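Washing a glazed bowl at a desk, no sink nearby
Household and Kitchen > Cleaning

sakow_2
Moved into a shared workspace in April and the only sink is down two flights of stairs. I eat lunch at my desk out of one round bowl and have been wiping it down right there on the table with a sponge and a spray bottle. It looks clean but after a while it gets a dull film on the inside. Is this a soap problem or a sponge problem? The bowl is a Vallow, if that matters.

arau_kitchen
Soap. You can't rinse at a desk, so whatever you put on stays on. Use plain warm water on the sponge, then a second pass with a clean cloth.

Stefanou
Disagree. Plain water won't take oil off a bowl. Use one drop of soap in 500 ml of water and wipe twice. The film is usually oil plus old soap.

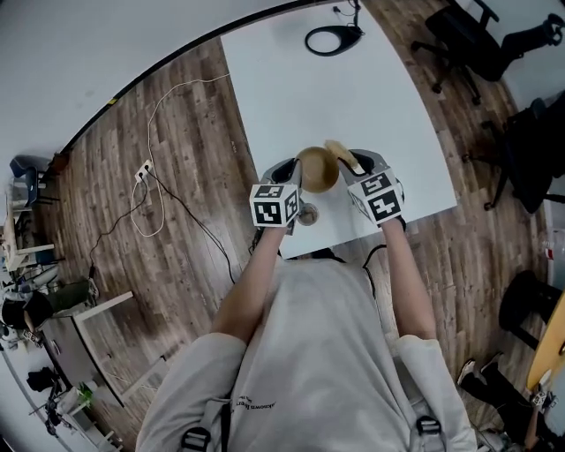 Sponges hold more than people think, and an old one just moves grease from one side of the bowl to the other. I go through one every 2 weeks. Size matters as well. A pale yellow sponge, like what looks to be one against the right side of that tan bowl, is fine for the outside and the rim, but I would want something thinner for the curve at the bottom. Press it flat and go in circles from the middle out.

arau_kitchen
Every two weeks for one bowl is a waste of sponges. Squeeze it out, stand it on its edge, and it will last twice that.

Stefanou
Depends what you eat. I had curry in mine most days.

plainrice
Whatever you use, move the cables first. A white table like that is easy to wipe but the water runs. I had a spray bottle tip over on mine and it went straight down the cable hole and onto the power strip. Nothing was damaged but I had to unplug everything and leave it overnight.

sakow_2
Good point, I hadn't thought about the hole. Would a tray help?

plainrice
Yes. Any tray with a lip. Mine came from a thrift store. Put a dish towel in the bottom so the bowl doesn't slide while you scrub.

lowshelf
Skip the sponge and get something with a handle. Your fingers stay out of the food and you can lean on it more. I switched over the winter and would not go back.

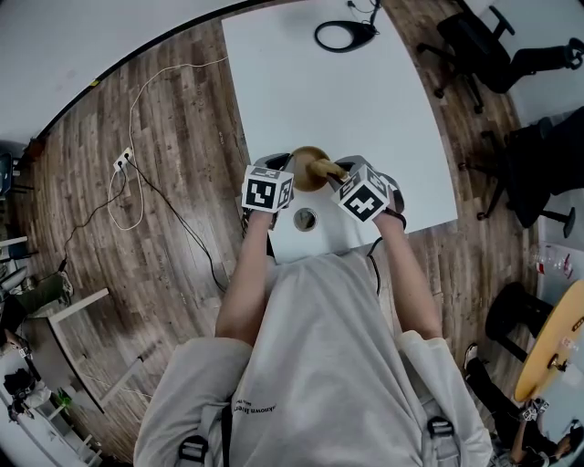

Round golden-brown object, a bowl or dome by the look of it, on the white table, cable hole just in front of it.

arau_kitchen
A stiff brush on a glazed bowl is asking for scratches. I ruined the inside of one that way.

lowshelf
Then it was the wrong brush. Soft bristles don't mark it. I've done mine every day for 6 months and the glaze is the same as when I bought it.

arau_kitchen
Maybe. I still wouldn't do it on anything I liked.

sakow_2
Tried the one drop of soap and two passes, then a dry cloth. The film is mostly gone. There is still a ring near the bottom that I can feel with my thumb.

Stefanou
Baking soda paste, ten minutes, then wipe. But take it down to the sink for that one — you'll never get the grit out at a desk.

sakow_2
OK, will carry it down tomorrow at lunch and report back.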